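Intro to Lab Tests, Session 7: The Urine Dipstick
2024-02-27

Okay, last time we got through blood counts and you all survived, so today is the cheap and cheerful end of the lab: the dipstick. It's a plastic strip with little colored pads on it, you dip it in a urine sample, and each pad changes color depending on what it meets. I love this test. It costs next to nothing and it's been around forever!

What the pads look for

Strips vary, but most of the ones you'll run into cover glucose, protein, blood, ketones, nitrite, leukocyte esterase, pH and specific gravity, and many add bilirubin and urobilinogen. Please don't memorize the order on the strip (it changes with the maker). Learn what each one means.

Glucose. Normally the kidneys pull nearly all of it back. When blood sugar gets high enough, some spills over into the urine. Certain diabetes drugs make it spill on purpose, so always look at the medicine list before you get excited.

Protein. The pad mostly picks up albumin. A trace after a hard run or a fever can be harmless. If it keeps showing up, somebody should measure it properly with an albumin-to-creatinine ratio.

Blood. This pad reacts to red cells, but also to free hemoglobin and to myoglobin from damaged muscle. So a positive pad with no red cells under the microscope is a clue, and we'll come back to it in the Campos case. 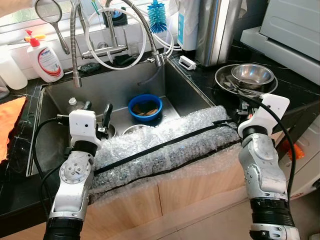
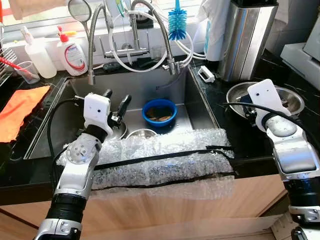

Nitrite. Some bacteria turn nitrate into nitrite, and they need a few hours in the bladder to do it. That's why a first-morning sample is better. Not every germ can do this trick, so a negative nitrite doesn't rule out an infection.

Leukocyte esterase. An enzyme from white blood cells. Positive means there are probably white cells in there, which could be infection, or irritation, or a sample that wasn't collected cleanly.

Timing, timing, timing

Each pad has its own reading time, printed on the bottle. Leukocytes usually get 2 minutes, and glucose is quicker. Read late and the colors keep drifting, and then you're reporting nonsense. Put the cap back on the bottle right away too, as damp air ruins the strips. (Cúc Từ asked last week whether you can cut strips in half to save money. No! But I did enjoy the question.)

The Campos case

Read pages 11 to 14 in the packet. A young man does a brutal workout in May, comes in two days later with sore thighs and dark urine. The dipstick is strongly positive for blood, the microscope shows no red cells. Write me a paragraph on what you think is going on and which blood test you'd want next. Hint: it's an enzyme from muscle.

Bring the paragraph to the next session, Room 519. We'll start with specific gravity, which I skipped today.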